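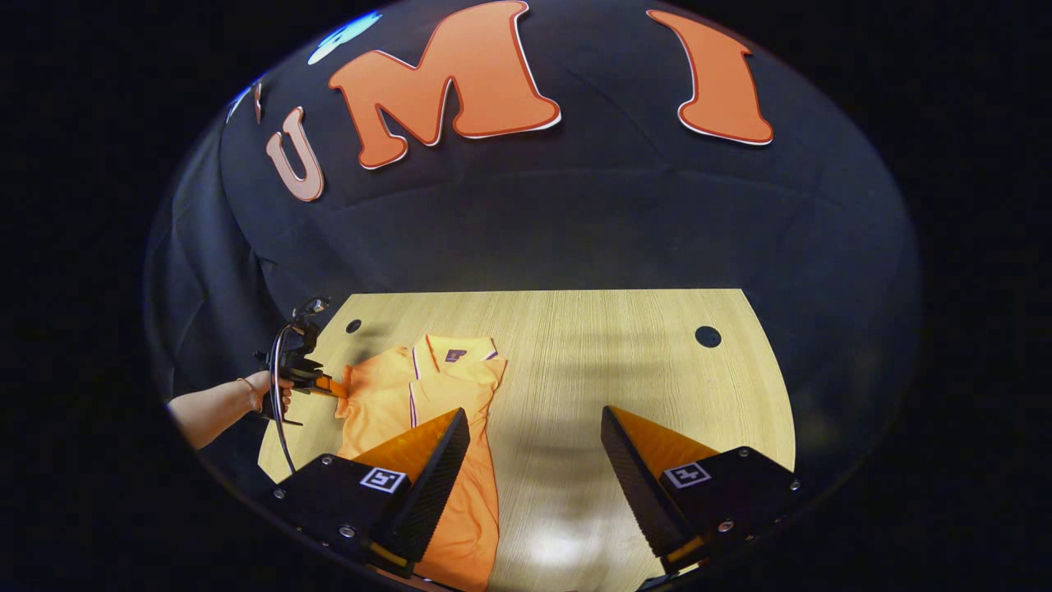
Folding a polo shirt

Folding a polo shirt is the practice of laying a short-sleeved, collared shirt flat and turning it in on itself so that it can be stacked, stored in a drawer or packed. It differs from folding a T-shirt mainly in the treatment of the collar and the buttoned placket, both of which crease easily.

Preparation

The shirt is placed on a table or other firm surface and smoothed by hand from the centre outwards. In most methods the buttons are done up first and the shirt is turned face down. Some people prefer to start with the front facing up, which makes it easier to keep the placket straight.

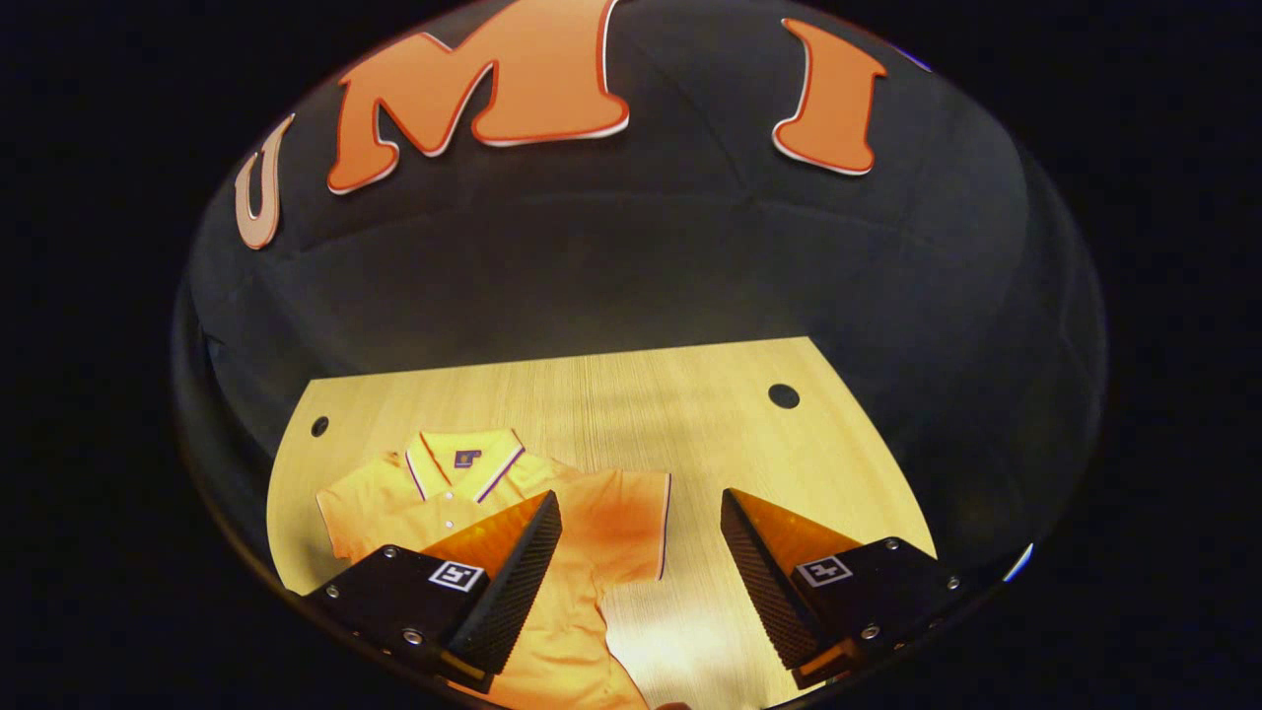 A yellow polo shirt laid flat on a wooden table, with its collar to the back. The placket has three small white buttons.

Methods

In the lengthwise method each side is brought in towards the middle, with the sleeve turned back along the body, to give a long rectangle. The hem is then folded up once or twice. Shops often use a card or board to keep the width the same from shirt to shirt - the Tenden board, sold in Cladbridge, is one such aid.

The Hrubý fold leaves the collar at the top of the finished packet and takes 5 folds in all. It is slower than the lengthwise method but suits shirts kept on open shelves.

Rolling is used mostly for travel. The collar is left on the outside of the roll.

Storage

Folded polo shirts are usually stacked with the collars at alternate ends, as the collar is thicker than the hem and a one-way stack tends to lean. Knitted cotton may stretch at the shoulders if hung for long periods.

See also: Ironing; Laundry; Placket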